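**Re: Standing all day on a hard floor, what do you wear?**

**drundus_50** wrote:

I start at a trade hall in December, ten-hour shifts on bare concrete. My old trainers are finished. Budget is £50. Do I buy proper work shoes or just put insoles in cheap ones?

**Udel** wrote:

Work shoes. Insoles flatten in a month and you end up paying twice. Buy half a size up, your feet swell by the afternoon.

**arnside_walker** wrote:

Disagree. I've used £30 shoes with decent insoles for three years. The insole does the work and you can wash it. Two pairs, swapped daily — that matters more than the make.

Most of the people I see at these events are on their feet too.

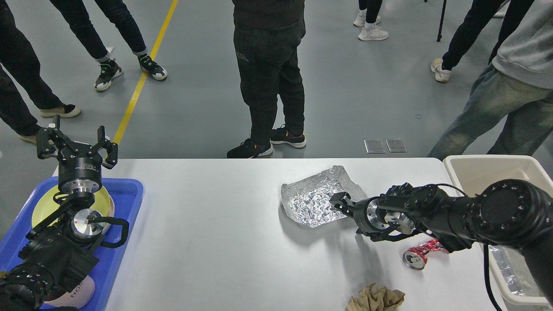 *Grey floor, white table, people standing behind it.*

**Udel** wrote:

Swapping pairs I agree with. Half a size up with a thick insole still beats your way. Cheap soles go hard in the cold.

**drundus_50** wrote:

Does the floor make much difference? Some of the halls are painted, some have mats.

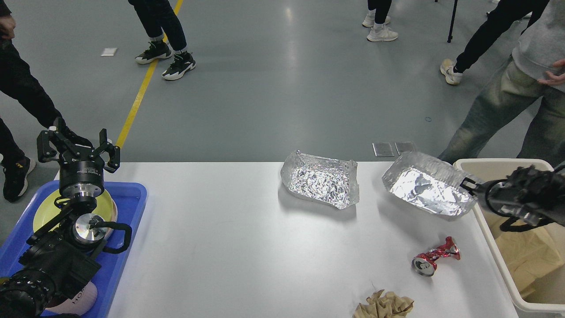

**Debora Sanna**
*Moderator, Feet and Footwear*

A mat helps if you stay in one spot. If you walk a lot, it's the shoe that counts. Paint or coating makes no difference to your feet, though some of it is slippery when wet, so check the tread.

Please keep shop links in the pinned thread.

**colombo313** wrote:

Nobody has mentioned socks. Wool blend, changed at lunch. I had blisters every week until I did that.

**arnside_walker** wrote:

Wool is too warm for me indoors, but yes to changing at lunch.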